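Notebook entry, January 5, 2025
Project Tromus, bench 2
Entered by: Merle Cosgrove
Read by: Jagadeesh Marar

Purpose. To compare two ways of choosing the grasp point on soft objects in the bowl task. Method A takes the centre of the object as segmented from the fixed camera. Method B, proposed by Sharada Kartha, takes the point at which the fingers have the most clearance from the bowl wall, and accepts a grasp away from the centre.

Set-up. The bowl is kept at the right of the table, inside the acrylic rails. Both methods use the same closing force and the same approach height. The policy was trained on 1180 demonstrations and has not been altered since the last entry.
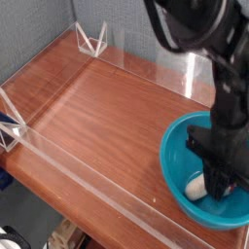

Method A tends to bring the fingers down too close to the wall when the object lies along the curve of the bowl. Method B avoided this in most trials, at the cost of a slower descent. Of 13 trials with each method, A completed 2 and B completed 11. The sample is small and no claim should be made from it outside the group.

Raghavendra Rodrigues has asked whether the difference would remain with a shallower bowl. This has not been tested.

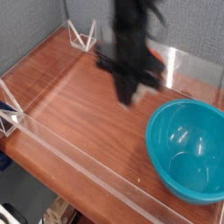 Sideways travel between the bowl and the open table is still faster than the camera exposure allows for. Frames taken during travel are to be left out when the segmentation is scored, and the same rule should be applied to the earlier Annamalai runs before any comparison is drawn.

Actions. K. Raju to check the exposure setting. S. Kartha to repeat both methods with the bowl turned, same objects. Results to be entered here before the February review.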